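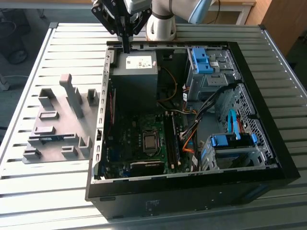

Warrick Grimshaw asked whether the older desktop towers are still worth opening at all, given how little the parts fetch, and whether a gallery page might help people decide before they bring one in. The Clekorero Reuse Center at Stenderville receives that question often, and the present page has been prepared in response.

## Inside the Desktop Tower

The Center accepted 332 desktop computers during the past program year. Many arrive with no record of their contents, and the first task is to remove the side panel and establish what remains in the case. Towers are laid on their side for this work, with the interior facing upward.

The first view on this page has the power supply in the upper part of the case, with a white specification label on its top face. The label is read before any decision is made about reuse. The green motherboard is below it, with the silver processor socket near the center, and a black graphics card lies along the lower edge of the board.

Cables are recorded before they are unplugged. The orange, yellow and black bundle in this tower loops down from the power supply area, and a thin red SATA cable runs along the left side of the interior. Bench staff note both ends of every cable on the intake sheet, which remains with the machine until it leaves the Center.

## Drives and Latches

Storage drives are handled separately from all other parts. Under the Center's agreement with the Whitcombe Public Library, any drive found in a donated machine is logged on the day of intake and held in locked storage for 14 days. Donors who wish to have a drive returned may apply at the front desk within that period.

Blue plastic latches are a welcome feature in a case of this kind. Staff are asked to release them by hand and to keep them with the case, as replacements are difficult to obtain.
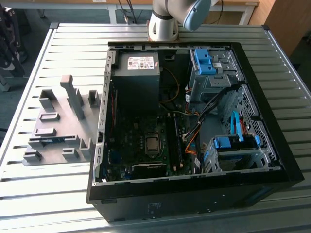 *Desktop tower with the side panel removed. Drive bays at right; blue latches on the drive cage and the hard drive bay.*

The memory module stands in its slot to the right of the processor area. Memory is tested in the machine in which it was received and is then entered in the parts register, which at present lists 753 items.

The perforated panel along the right wall of the case is cleaned before a machine is offered again. Complete towers that pass testing are transferred to the Clavano Learning Room, where residents may apply for one free of charge. The remainder are dismantled, and the metal is sorted for recycling.

## Bringing In a Desktop

Donors are requested to leave the case closed and all internal parts in place. Power cords are accepted with the machine; keyboards and monitors are received at the side entrance. Organizations with more than 100 machines should write to the Center in advance to arrange a delivery time.

Page last revised 10 November 2024.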